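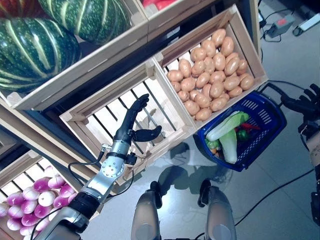 Notes from the Vana visit
Intro to Automation, week 5 handout

Hi all. I promised I'd type these up for the people who had the lab clash, and also for the people who were there and spent the whole time filming on their phones (I saw you!). They're my own notes plus bits I scribbled while Rima Qaisi was talking, so they jump around. Read them before the problem set, because question 2 leans on the grasping part pretty heavily.

Where we were

Vana has a demo floor on the ground level of the old Dollarard building, and in September they open it up to classes for an afternoon. Rima runs the manipulation group. Marwan Mansour looks after the hardware, and he was the one in the gray sweater who kept answering questions nobody had quite finished asking. We got the grocery demo: a tiered stand with wooden crates of produce, a blue shopping basket, and a two-legged robot with two arms and a proper hand on each.

The job

Shop for vegetables. Hold the basket with one hand, pick with the other, put the item in, repeat. You've all done this since you were six, and it's a lovely teaching example for exactly that reason. Everything you do without thinking has to be decided by somebody.

Think about what's on that stand. Potatoes, heaped nearly to the rim of their crate. Turnips, packed in tight. Big striped green pumpkins. By the time the basket has a napa cabbage, a bell pepper and a chili in it, the robot has had to deal with something long and leafy, something glossy and roundish, and something skinny. One grip won't cover all of that.

Two hands, two very different jobs

Rima spent a while on this and I was glad, since we've mostly talked about single arms in class. The basket hand has a power grasp: fingers curled right around the handle, plenty of contact, not much finesse. It only has to hang on. The other hand is the busy one. Between picks it goes to an open pose, four fingers straight up with a slight curl and the thumb well out to the side. Marwan called this "home-ish," which I'm stealing.

Why open so wide? From there the controller can close toward a fist, a pinch or a scoop without passing through anything awkward first. Try it with your own hand. Start from a fist and go for a pen, then start from open and go for the pen. You'll feel the extra step.

The part I'd ask you to think about is that the two arms are not independent. The basket gets heavier as you shop. That load pulls on the right arm, the arm pulls on the torso, and the legs have to make up for it. Carla Masri asked whether the balance controller is told the weight of the basket. Rima's answer was that it gets an estimate from the arm joints and updates it after every drop. Good question, Carla, and yes, you can use it in your write-up.

The crates

I know, I got excited about crates. But look at what they do to the problem!

They're tilted, so the robot can see in, but it also means round things want to roll to the low side. Take one potato and the heap can shift, and whatever the vision system decided a second ago is out of date. So the loop is look, pick, look again. No planning five potatoes ahead.

They have walls. A hand coming in from the side will clip the wood before it gets to the vegetable, so approach directions are limited, and they get worse as the crate empties and the good stuff sits lower.

And one crate, in the middle of the stand, had nothing in it at all. Kojo Dramani asked if that confused the system and we got a nice little detour out of it. An empty crate has a slatted bottom with floor showing through the gaps, so a depth camera gets two surfaces, the slats and the floor further down. A careless segmentation step could take a strip of slat for a long thin object. Vana's picker needs a minimum height above the crate bottom before it calls anything a candidate. It's a dull rule and it catches a lot.

Numbers I wrote down

The picker was trained on 47 kinds of produce. It gets 4 tries at an item before it gives up and moves to the next crate. The grasp planner is their own, called Jenetti, and the simulator they test it in is called Abou Jaoude. I asked where the names came from and didn't get a straight answer.

A word on failures

Ziad Nasrallah asked what goes wrong most often, and Rima said leaves. Leaves bend, they hide the solid part, and they look bigger to the camera than they are to the fingers. With a cabbage you want to be holding the dense end, and the planner has to find it under all that green. Next came small things in the basket, where a new item lands on top of them and the count gets muddled.

For next time

Write me a page on one of these:

Pick a vegetable and describe the grasp you'd use, starting from the open hand pose. Say where the thumb goes.

Sketch the loop for clearing one tilted crate, including how the robot decides it's empty.

The basket arm is carrying a load and the picking arm reaches up high. Which way does the center of mass move, and what should the legs do about it?

Drawings are very welcome, and pencil is fine. Drop them in my box by 5.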